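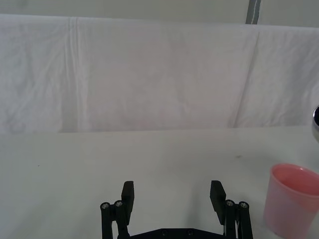 The lights over Pindanness first appeared in print in a parish newsletter, between a jumble sale and a lost cat. By the time they reached Lowri Parri's book, Lights off the Headland, they had become a fleet.

Parri has 232 pages on what she calls the Harnar sightings, and she writes well. Her witnesses are decent people who plainly saw something. My trouble starts when she tells us what it was. A glow over the water at dusk is a report. A craft under intelligent control is a guess, and the book slides from one to the other without slowing down.

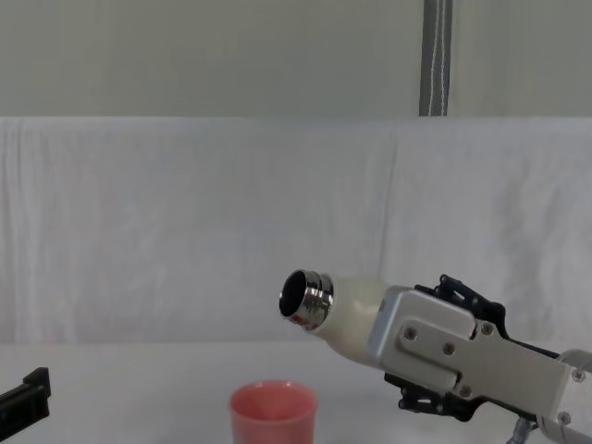

Photo: Meirion Nicholas

Take the November case, the one the talks always end on. Rawiri Partington, walking home along the sea wall, saw two orange lights hang still and then go out. Parri puts them at 800 feet. I asked Partington where that figure came from. "Not from me," he said. "It was dark. I couldn't tell you if they were over the bay or over Tornness."

Parri told me the height was "worked out from the angle". She did not have the angle to hand, and a week later she still didn't. 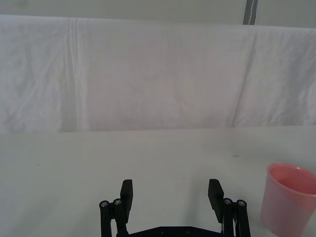 Then there is the archive. The book says it holds 3489 accounts, which sounds like a lot of people looking up. Bok-nam Shim, who spent a winter reading them for a local history group, found the same stories filed again whenever a newspaper repeated them. Some had no date. One was a letter complaining about a neighbour's floodlight.

Kenneth Ignacio, who runs the monthly sky-watch at Montes, thinks this sort of checking misses the point. "You can pick at any one case," he told me. "It's the weight of them all together." I have heard that argument for years and I still don't see how weak cases grow strong in a pile. 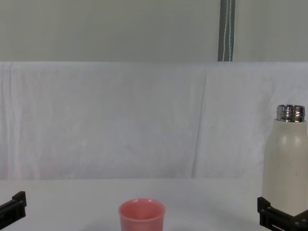
A pink cup and a cream-coloured bottle on a white tabletop.

Parri is planning a second volume, with the ministry's silence as its main theme. She wrote to them twice and got a standard reply each time. She reads that as a wall going up. I have had the same reply about a footpath.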